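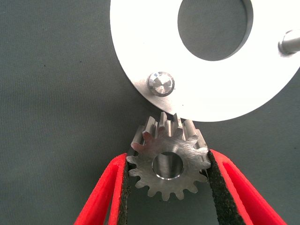
Gear loading, second attempt
2022-07-06

The arm has been bolted to the end bench at Parness since May, and for most of that time it has been good at moving blocks from one place to another. This post covers the first job with any real tolerance in it: picking up a metal spur gear and putting it over a stud on a round plate. Weidong Li suggested it. He wanted something with a bore, because a bore either goes over a post or it doesn't, and there is very little to argue about afterwards.

Fingers first. The current pair is version 6, printed in red because that was the reel already on the machine. The walls are a U-shaped channel and the inside is left hollow. Solid ones took far too long to print and were no stiffer in any way I could measure at the tip. The gripping face carries a strip of dark padding. Bare plastic against gear teeth gave me contact at one tooth tip on each side, and the gear would swing about that line as soon as the arm slowed down. With padding the teeth sink in slightly and the swing mostly goes away.

Mostly. The gear still tilts. If the fingers close a little above or below the middle of the part, it rolls towards the camera or away from it, and by the time it gets near the plate the bore is no longer square to the stud. The chamfer on the bore forgives a small error, but a tilted gear lands on one edge of the hub and stops there. More grip force makes this worse, as the two fingers flex outwards at the tips and the pads no longer meet the part evenly.

The other failure is the approach. Coming in low, the upper teeth reach the rim of the plate well before the bore is anywhere near the stud. The plate is white and reflects a lot of light, so the wrist camera tends to lose the rim against its own glare. Yiran Wei wrote the edge finder, which we call Clalar for reasons that made sense late one evening, and it does a decent job on the bore. The plate is harder. Dropping the exposure fixes the plate and loses the darker side of the gear teeth. For now I take two exposures at each stop, which is slow but dependable.

Things changed since the last post:

Lift height before the sideways move is now 17 mm. The old value was 4 mm and I have no excuse for it.

Grip force is limited in the motor driver and no longer in the script. The script limit worked until the script hung with the fingers closed.

The work surface is a piece of dark woven cloth. It gives a plain background and parts set down on it do not skate. It does pick up fluff, and the edge finder sometimes takes a speck for a feature, so there is now a minimum size filter.

The wrist cable is clipped in an extra place. It had been pulling on the connector at full rotation.

I have also stopped homing the arm between every attempt. Over nearly 2,000 moves the drift was smaller than the play in the wrist joint, so the homing was only costing time. It now homes when the program starts and after any stall.

Next is a tilt check. The bore looks like an ellipse when the gear leans, and the ratio of its axes gives the angle, though not which way it leans. Yiran thinks the visible thickness of the upper teeth will settle the direction. If that works, the wrist can correct before the descent – if not, I will print a V-notch into the pads and accept that each pair fits one size of gear.

Finger files are in the usual folder under Etik. Version 5 is still in there too. Do not print it, the screw holes are on the wrong side.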